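Stikico Bench Board, heavy grade

Single-wall and double-wall surface protection board for worktables, packing benches and light assembly areas. Supplied flat, cut square, unprinted.

Product code: SBB-H
Maker: Fourie
Sold by: Urent Trade Counter, Carnonstead
Sold in: packs, part packs, full pallets

Overview

Bench Board is a sacrificial sheet laid over a permanent worktop. It takes the scratches, glue spots, pencil marks and knife nicks that would otherwise go into the table. When one face is worn the sheet is turned over, and when both faces are worn it goes into the paper recycling. It is not a cutting mat and should not be used as one, although it will stop the occasional slip of a blade.

The heavy grade replaces the older brown board sold under the Urent name. The flute direction has changed: on the old board the flutes ran across the short side, and on the present board they run along the length. Customers who fold the board down over the front edge of a bench should order the cross-cut version (suffix X), which folds cleanly along the long side. The standard version will fold there too, but only after scoring.

Construction

Two outer liners of unbleached kraft paper with a corrugated core. The double-wall version adds a second core and a middle liner. The adhesive is starch based. There is no coating on either face, so the surface can be written on with pencil, ballpoint or marker, and ordinary paper tape will hold to it. Repeated taping in the same spot lifts the liner. If tape has to be moved several times a day, use the low-tack kind.

The outer liners are not matched for colour. Shade varies from pallet to pallet and is not grounds for return.

Sizes

Standard sheet: 3000 mm by 1200 mm
Half sheet: 1500 mm by 1200 mm
Narrow strip: 3000 mm by 459 mm
Thickness, single wall: 4 mm
Thickness, double wall: 7 mm
Cutting tolerance: plus or minus 3 mm on length, 2 mm on width

The narrow strip is made for wall benches and for the shelf under a packing table. The odd width comes from the way the parent sheet divides and cannot be altered. Tables longer than 3000 mm need two sheets. Butt the ends together and tape the joint on the upper face only. Taping both faces makes the joint stiff and it tends to lift in the middle.

Fitting

Clear and wipe the worktop. Grit left under the board will work through the lower liner and mark the table, so a dry brush is worth the extra minute. Lay the sheet with the smoother face up and leave it flat overnight before trimming if it has come from a cold store. Trim with a sharp blade against a steel rule, on a spare offcut, away from the worktop.

Fix at the corners with double-sided tape or with bench clips. On tables where parts are slid about a good deal, add a strip of tape halfway along each long side. Do not use spray adhesive. It holds well enough, but the lower liner stays behind when the board is pulled up and has to be scraped off.
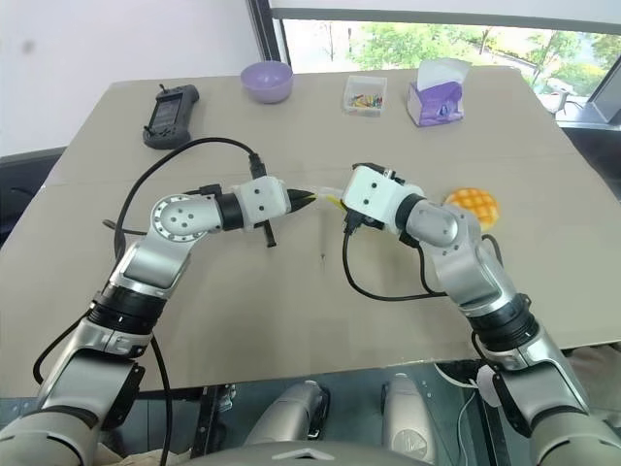
Where the board is to be used at a standing bench, set the front edge back 5 mm from the edge of the worktop. A sheet that sticks out catches on sleeves and aprons and is usually torn within the week. Rounded corners can be cut by hand with a saucer or tin lid as a guide.

Holes for cable outlets should be cut oversize by 10 mm all round. The board grows and shrinks slightly with the damp in the air, more across the flutes than along them, and a tight hole will buckle.

Wear and replacement

The working life depends almost wholly on what is done on it. In the packing area at our Carnonstead counter, single-wall sheets are turned on the first Wednesday of the month and replaced at the second turn. In the returns room, where most of the handling is of boxed goods, the double-wall sheets last some 14 weeks a side.

Replace the sheet when:

the upper liner has split along a flute line
the surface is soft to the thumb
small parts no longer sit level
liquid has reached the core

A wet sheet should come off at once. It will dry, but it will not dry flat, and trapped moisture can mark a varnished or oiled top.

Storage

Store flat on a pallet or rack with the full area supported. Sheets stood on end for more than a few days take a curve along the length. A slight curve can be taken out by turning the sheet over and weighting it for a day. Keep the plastic wrap on until the pack is needed. Avoid outside stores from autumn onwards unless they are heated.

Limits on use

Not suitable for wet work, food preparation, soldering or any work with a naked flame. Not suitable under hot glue guns without a rest. The board is not anti-static; for electronics work, order the grey dissipative mat listed under bench mats. Not to be used as flooring. A separate floor grade is available with a heavier liner.

Delivery and ordering

Packs hold 20 single-wall or 12 double-wall sheets. Part packs can be collected from the counter but are not sent out, as loose sheets do not travel well. Full-length sheets go on a long pallet and need a tail-lift vehicle and clear access. The driver will leave the pallet at the kerb or just inside a ground-floor door. Half sheets and narrow strips can go by ordinary van.

Orders above 4000 sheets are made to order and may be cut to a customer's own size, subject to the limits of the parent sheet. Allow extra time in June, when the mill closes for repairs. For cut sizes, send a sketch with all dimensions in millimetres and the flute direction marked with an arrow. Sketches without the arrow will be sent back.

Trade enquiries, samples and cut sizes: Bereket Nigatu, bench and packing supplies, Urent Trade Counter, Carnonstead.

Related items

Stikico Bench Board, light grade (SBB-L)
Stikico Floor Board (SFB)
Low-tack paper tape, 50 mm
Bench clips, steel, pack of eight
Steel rule, 1 m, with cork back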